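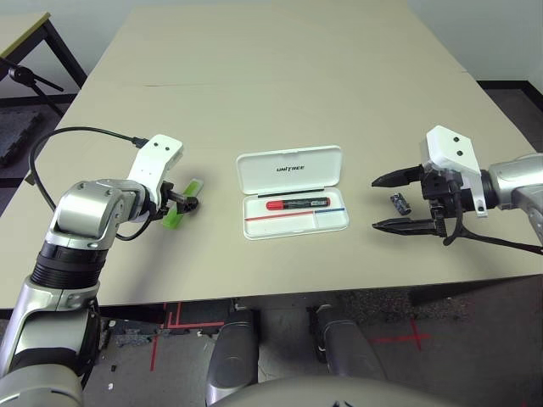
Packing practice at the shed

Dineo and I had the bench at Mikska to ourselves on Saturday, so we finally got going on the arms — lovely stuff, and slow as treacle. 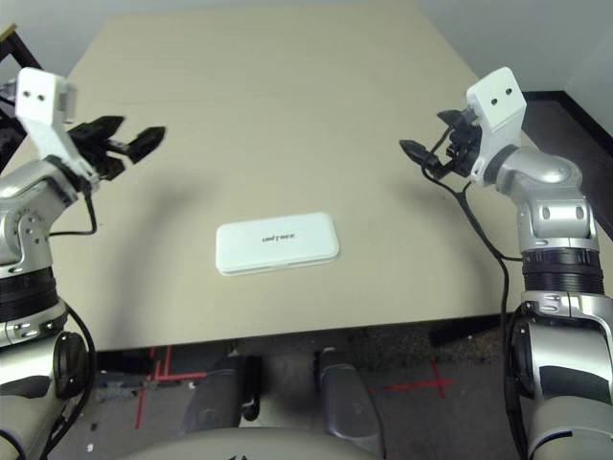 My grip settings are still the weak spot, and I've rewritten them more times than I'd like to admit. I start each run with both grippers up and the white case shut flat between them, then let Dineo fuss over the timing. The lid is what I lie awake over, and

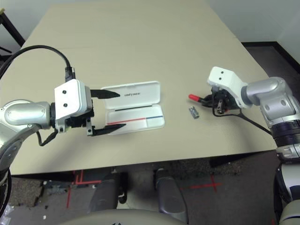 Thabiso reckons I should ease the closing speed back to 20 before I touch anything else.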